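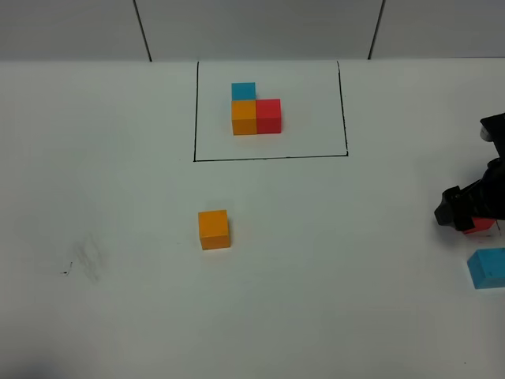
Workspace view, fixed camera. Three cubes placed inside the outline; a red cube held in the gripper.

Jirow: Block Arrangement Data, Prullencombe Laboratory

Summary

Jirow is a set of recorded demonstrations in which a single robot arm arranges coloured cubes on a white table. It was prepared to support the Pollik method, in which a robot learns where to place a block from two views at once: one from a fixed camera that takes in the workspace, and one from a small camera mounted at the gripper. The release contains 1,025 demonstrations, of which 300 are set aside for testing and should not be used in training.

Task

Each demonstration begins with cubes lying on the table and a written goal that names the colours and their positions. The operator guides the arm until the goal is met or the attempt is abandoned. Goals are of two kinds. In flat goals the cubes are placed edge to edge within the marked outline. In stacked goals one cube is set on top of another. There are 12 goal layouts in all, and 3 of them appear only in the test portion.

Cubes outside the outline are not moved back between attempts unless they are out of reach of the arm. Starting positions therefore vary a good deal, and users should not assume that a cube of a given colour will be found in a given part of the table. 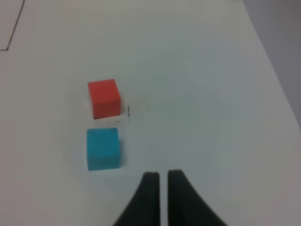
The gripper view is most useful in the last part of the approach, when the fingers must be lined up with the sides of a cube. Earlier in the approach the cube to be picked may lie to one side of the fingers, and the fixed view is then the better guide to the goal as a whole. The Pollik method gives each view a weight at every step and learns these weights from the demonstrations. Users who wish to train on one view alone may do so, as the two streams are stored separately and share a common clock.

Labels

Every demonstration carries the goal text, the outcome (met, partly met or abandoned) and the time of each grasp and release. Outcomes were entered by the operator and checked by a second member of staff. Where the two disagreed, the demonstration was marked for review and the later decision is the one given. Stacks in which the upper cube overhangs the lower are accepted as met, provided that they stand unaided once the gripper has withdrawn. 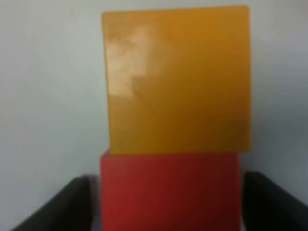 Gripper view of a two-cube stack, with the upper cube overhanging on the right.

Known limits

All recordings were made at one table under indoor lighting. Colours differ in tone between the two cameras, and no correction has been applied. Stray marks on the table surface have been left in the recordings. Results obtained on this set alone should not be taken as evidence of performance with other objects.

Access and contact

The data may be used for research and teaching. Published work should name both the Jirow release and the Szűcs split file used for testing. Corrections to the labels may be sent to the Prullencombe data office and will be listed in the next release, planned for January.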